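### 3.2 Dye transfer in mixed household loads

Households in the Ustside sample washed red and white clothing together more often than we expected. Of the 176 households that kept a laundry diary, most sorted by how dirty the clothes were and gave little thought to color. Sports clothing was usually washed the same evening it was worn, with whatever else was waiting.

We recorded 2457 loads between January and the close of the diary period. For each load the household noted water temperature, detergent dose, and any visible staining on pale items. Staining was graded on the gray scale described in Section 2.4. Loads washed at the coldest setting had the lowest grades of transfer, and dose had little effect once temperature was accounted for. Red and white items of the kind covered by the diaries appear in Figure 3. 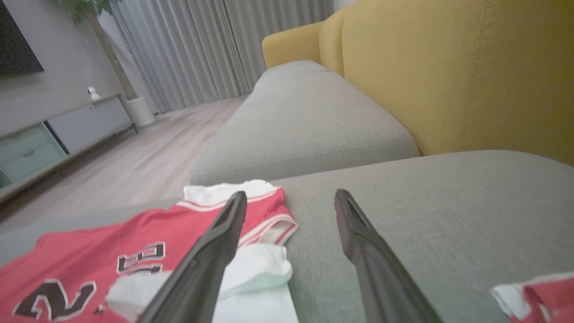
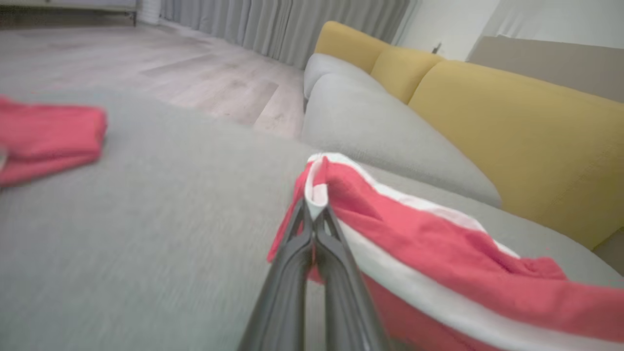

**Figure 3.** Textiles with red and white in them.

Gilles Caron, commenting on a draft of this section, objected that the diaries cannot separate transfer in the drum from transfer in the basket, where damp clothes may sit pressed together for hours. He asked for the waiting time to be added as a variable. We had this information for the Festamier subsample only. In those 13 households, longer waiting times went with heavier staining at every temperature, and the effect was strongest for polyester trim next to cotton.

We therefore treat the temperature result as an upper limit. Eleven diaries with missing temperatures were left out of the model but kept in the counts given in Table 2. The Skarthorpe households used shared machines with fixed programs and are reported separately in Section 3.3.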